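Two baskets and a tea break: Shobha Pinto on keeping blocks tidy
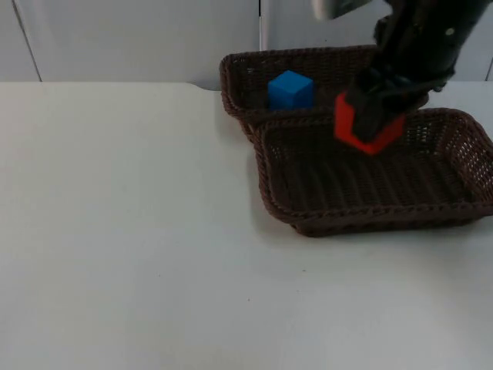
Red hexagon, blue cube, brown wicker.

Shobha Pinto has 3 minutes, she says, then the kettle. She runs Kustau, the toy library on the hill, and she wants to talk about baskets.

"People buy lids. Don't buy lids," she says. "A lid is one more thing on the floor."

Her blocks used to live in a single plastic crate. 215 of them, all shapes, and a terrible noise every time it got tipped out. Since July it's been wicker - low sides, nothing stacked.

"I like a shallow one. You can see the cube, you take the cube. With the crate they had to dig, and then everythings out."

And the baskets side by side? "On the table, yes. Children will sort if there's 2 of something. Give them one basket and it's just a bin."

She doesn't mind how they sort. Colour, shape, favourites. One boy did it by which blocks were "asleep". Fine by her.

Any downsides? Crumbs, mostly. Wicker holds on to them. She turns hers over the sink and goes round the weave with an old toothbrush, never soaks it. "I soaked one once. Went a very odd shape."

She had a look at a fancy set from Starno, with dividers, and sent it back. Too fiddly. The dividers ended up as roads.

What about the bigger stuff, trains and so on? "Oh, don't start me on trains." The kettle has clicked off. She's allready halfway to the kitchen - shouts back that the trains are under the stairs and can stay there.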